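Carthorpe Motor Book Circle - Members' Newsletter

5 May 2023

WHAT'S NEW ON THE SHELVES

Quick one this time, typing between deliveries. Sorry for typos.

First, the big news. Irén Virág has finally finished her book on the Cellden wagons. Softcover, lots of black and white, a long chapter on the paint codes that a few of you have been after for years. She goes model year by model year and does the wagon, the van and the short-lived pickup, which most books skip. The index is good. The printing is a little dark in the middle section, worst on the dashboard pages, but you can read the part numbers fine.

We have 38 copies in. Members get first call untill the end of the month, then they go on the open list. One per member please. If you want it signed, say so when you order, Irén is coming by in June and will do them all at one sitting. No dedications longer than a line, she asked me to pass that on.

Second. The Woltden shop manuals. Got two full sets from an estate, engine volume and body volume, both with the wiring foldouts still in. One set is clean. The other has been lived with, grease on most of the brake pages, a previous owner's notes in pencil next to the valve clearances. I'd take the dirty one myself, his numbers look right to me. Priced apart, ask.

Nilmini Munshi is still looking for the Woltden parts list, the late one with the green cover. NOT the early one, she has three of those already. Write to her through the circle and I'll forward it.

Correction to last issue: I said the Szénási history had a chapter on the rally cars. It doesn't. It has a page and a half and a results table. The rally stuff is in the second volume, which is out of print and which I don't have. My fault, was working from the jacket. Anybody who bought it on the strength of that can send it back, no questions.

What the Szénási book does do well is the factory. Floor plans, shift rosters, who moved from the press shop to trim and when. Dry going in places but I read it straight thru over a weekend.
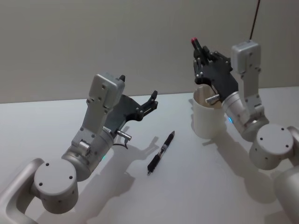

Black pen and white cup on the table.

Swap table is back at the June meeting. 11 boxes promised so far, mostly magazines, some dealer brochures. Bring your own bags. Doors at the usual time, coffee as usual. Please no loose pages, last time they got everywhere and I was matching up torque tables until midnight.

Dues. If there's a red dot on your mailing label you still owe for this year. Check or cash, either is fine.

Orders to the usual address, or catch me at the meeting. More next issue incl. the van brochures if I ever get them sorted.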